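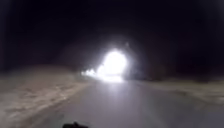

The Night Walker of Grikenham

The courier company Ramik offered the machine on trial, and Ertuğrul Dağdelen was the one who had to say yes or no to it. He sat in the back room of the Baysal pharmacy with a cup of tea and the tablet leaning on the sugar tin. On the tablet was the road, as the robot saw it. There was a great white light in the middle and blackness over it.

"Move to the side," he told it, although it had no ears for him.

The brochure was open beside the tea. Night delivery of medicines, it said, up to 3 kilograms, $585 per month, the first 300 kilometres included. He had underlined the price two times. In December his own knees had carried the parcels to the houses past the river, and his knees did not send an invoice, but they had other ways to complain.

The light grew until it had eaten most of the glass. He held the cup and did not drink. He thought of Mrs. Kisitside's tablets for the heart, lying in the belly of the machine in a paper bag with his handwriting on it. He had written "one in the morning, with food" and under it, because there was place, "greetings to your son."

Then he found that he had closed his eyes. When he opened them the road was grey and quiet again, and a small line of text at the bottom of the tablet said that the unit had yielded and was continuing.

"Yielded," he said. He liked the word. He looked for it in the brochure and it was not there.

He took his pen and started the form which Ramik wanted back by 29th May. Question one was about the ease of loading. He wrote that the lid is heavy for an older person. Question two was about the speed, and he wrote that it is slow but so is he. Question three asked would he recommend the service to a colleague. He left this one and looked again at the tablet.
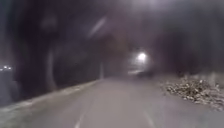 The path under the trees, with the lamp still ahead.

He knew such a lamp from his years of walking. Under one like it he used to change the bag from the left hand to the right. There were leaves on the right side of the path, a big untidy heap, and he leaned forward as if he could steer with his shoulders.

"Keep to the middle," he said. "The leaves are slippery, I fell there once."

The picture was so blurred that he took off his glasses, cleaned them with his sleeve and put them on again. It stayed blurred. He wrote this under "other remarks": the camera is poor in the dark, and for a night service this is a pity. Then he worried that it sounded rude, and he added "but I could follow."

Nearly an hour after it had left, the telephone rang.

"Your thing is at my door," said Mrs. Kisitside. "It is blinking at me. Should I give it something?"

"Only take the bag, please. It goes home by itself."

"And you? You are still at work?"

"I am keeping it company," he said.

She laughed, and he heard the paper bag, and then that she was reading. She thanked him for the greetings. Her son was well, he had moved to a new flat, there was trouble with the heating. They talked until the tea was cold. At the bottom of the tablet the line of text had changed to "returning," and Ertuğrul pulled the form to himself and wrote, at question three, "Yes, if somebody telephones also."

He put on the kettle again and went to unlock the back door.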